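From: Mamta Pandey
To: Undura Toy Drive list
Date: Thursday, April 17, 2025
Subject: Re: [undura-toys] Soft toys – what do we keep?

Hello everyone,

Thank you, Grewal Street folks, for getting this conversation going. I meant to answer at lunchtime and then the phone rang, and then it was suddenly dark out, so forgive me if I cover things that somebody has already settled by private mail.

> On the last sorting night our table got stuck on the plushes again.
> Half of us were putting anything without a label straight into the
> reject bin, and the other half were keeping everything that looked
> clean. We also had no idea where to put the ones that aren't really
> an animal. Could we have one rule, please, before the next batch
> comes in? And is the limit per box still 87?
>
> – the Grewal Street table

Yes, the limit is still 87 to a box for the small ones, and please do stop there even when there's room on top. Last October we squashed in more and the lids popped open in the van, and I spent a very long evening on my knees in the parking lot at Grulten picking up rabbits.

On labels, I'd like us to be a bit gentler than we have been. Plenty of families cut the label off the first day because it scratches, and I did the same with my own children's toys. So a missing label puts a plush in the "ask" basket, and whoever is on the ask basket that night checks the seams, gives the eyes a tug if they're the sewn-on kind, and feels for anything hard inside. Drawn or printed eyes are the easiest of all and can go right through if the rest is fine.

As for the ones that aren't really an animal, oh, I have such a soft spot for them! I know they slow the table down, with everybody guessing.
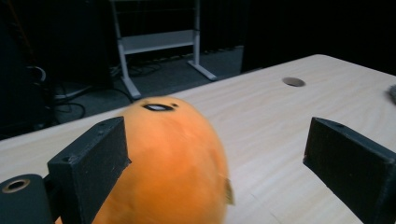
My vote is that we stop guessing and sort those by color. Round orange fellow with a sleepy eye and a little fin on his side? He goes in with the yellows and oranges, and whoever takes him home can decide whether he's a fish or an egg or somebody's uncle. The Jorko shelf already has the color stickers on it from when we did the building blocks, so there's nothing new to buy or print. Bears, dogs, cats and rabbits stay with their own kind as before, because the schools ask for those by name.

A few smaller things while I have you. The bags at the back of the hall with blue ties have been checked already, so please don't open them again – I did exactly that on Monday and had to tie up every one. We have 254 soft toys on the list for the first delivery and would love to get to 600 by the end of the season, so if your office or your kids' school has a box going, let me know and I'll come by with the car. And if you took the good scissors home by mistake, no hard feelings at all, just slip them back in the drawer.

If anyone really dislikes the color idea, write back to the list before the next sorting night and we'll talk it over. Otherwise I'll put a note up on the shelf.

Warmly, and with thanks for all your patience with my long emails,
Mamta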